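# Converting a Surplus Workstation into the Controller for a Bench-Mounted Robot Arm

**Project report, Applied Automation II**
**Submitted by:** Amber Schouten and Venla Kauppinen
**Build location:** Pretville Shared Workshop

## 1. Summary

This report describes the design and construction of a small robot arm cell, named Drostero, at the Pretville Shared Workshop. The arm is intended to carry out light inspection and handling tasks on desktop computers that have been donated for repair. Its motion planning and camera processing run on a surplus workstation located under the bench. The project was completed over one term by a team of two students.

The arm meets four of the five requirements agreed at the start of the term. The remaining requirement, unattended operation, was withdrawn after the first safety review and is discussed in Section 6.

## 2. Background

The Pretville workshop receives used office computers from local schools and businesses. Each machine must be opened, checked against an intake sheet and sorted for repair or parts. Members have described this work as repetitive, and the intake sheets are often incomplete. The team proposed that an arm with a camera near its gripper could be moved over an open case, hold its position at set points and record a view at each one. A member would then complete the sheet at the screen.

An earlier student project at the workshop, known as Ciltmont, attempted a similar task with a camera on a fixed overhead rail. The Ciltmont report noted that tall case walls and drive bays blocked the view of the board from a single position. The present design was chosen in response to that finding.

## 3. Requirements

The following requirements were agreed with the course supervisor in January:

1. The arm shall reach every part of an open tower case laid on its side.
2. The arm shall stop within one second when the stop button is pressed.
3. The gripper shall approach a board without touching it unless a contact move has been requested.
4. The total cost of purchased parts shall not exceed $1,200.
5. The cell shall be able to complete a full inspection unattended.

## 4. Materials and Construction

### 4.1 Base and bench

The arm is bolted to a steel plate, which is in turn clamped to the MacRitchie bench, the heaviest bench in the workshop. A first version used a plywood base. It flexed when the arm was fully extended, and the gripper drooped at the far side of the case. The steel plate was cut and drilled on site.

### 4.2 Arm and gripper

The arm was assembled from a used kit with replacement gears in the shoulder joint. The gripper has two fingers in a rounded black housing, and a small camera is fixed close behind it. Cables run along the outside of the arm and are held with hook-and-loop straps so that they can be removed for service.

### 4.3 Control computer

Motion planning, camera processing and storage run on the workstation under the bench. A separate microcontroller handles the stop button and cuts power to the motors directly. This circuit does not depend on the workstation — if the software stops responding, the button still works.

### 4.4 Cost

Purchased parts came to $1,108. The largest single item was the set of replacement gears and bearings, at $189. The workstation, the bench and the steel were supplied by the workshop and are not included in the total.

## 5. Procedure

Each inspection followed the same sequence. The steps below are written for workshop members and are also posted beside the bench.

1. Disconnect the donated computer from power, remove its side panel and lay it on the bench mat with the board facing up.
2. Clamp the case at two corners. Check that no loose cable stands higher than the case wall.
3. Start the control software and send the arm to its home position. Wait for the ready message before reaching into the cell.
4. Move the arm by hand control to the upper edge of the board and lower it until the main connectors are in focus. Note any cables that cross the drive bay.
5. Bring the gripper in over the lower part of the board, with the fingers pointing toward the CPU socket. Check the socket frame and its screws, then look at the memory slots on both sides and record whether any modules are installed.
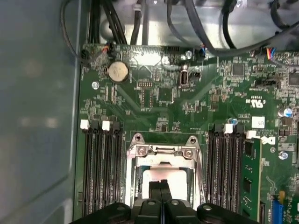

6. Raise the arm straight up before moving sideways. Sideways moves at low height are not permitted near memory modules or tall capacitors.
7. Return the arm to home, save the record and complete the intake sheet.

## 6. Results and Discussion

**Reach.** The arm reached all parts of the tower cases used in testing. Two positions near the rear of the case required the wrist to be turned by hand control, as the planner did not find a path to them.

**Stopping.** The stop button met the one-second requirement in every test, including those carried out with the workstation switched off.

**Clearance.** Clearance above the board was the most difficult requirement to meet. Early settings were based on the height of the case wall, and did not allow for parts that stand up from the board itself. The team now measures the tallest part before each inspection and enters that value in the software. This adds time but has been reliable.

**Image quality.** Bright metal parts, such as drive bays and socket frames, caused reflections under the workshop lights. A diffuser over the bench lamp reduced the problem. Small printed markings remain difficult to read at the normal working height.

**Unattended operation.** The safety review concluded that the cell should not run without a member present, given that the bench stands in an open room. The team accepted this decision, and requirement 5 was withdrawn.

## 7. Recommendations

The team recommends that a future group add a height sensor to the gripper so that clearance can be set automatically. The cable straps should be replaced with a proper cable guide, particularly at the elbow, where wear was found on the outer sleeve. The planner should also be given a model of the case walls.

## 8. Division of Work

Amber Schouten was responsible for the base, the arm assembly and the stop circuit. Venla Kauppinen was responsible for the control software, the camera mount and the posted procedure. Testing and this report were shared. Wiring diagrams and the parts list are kept in the project binder on the shelf above the MacRitchie bench.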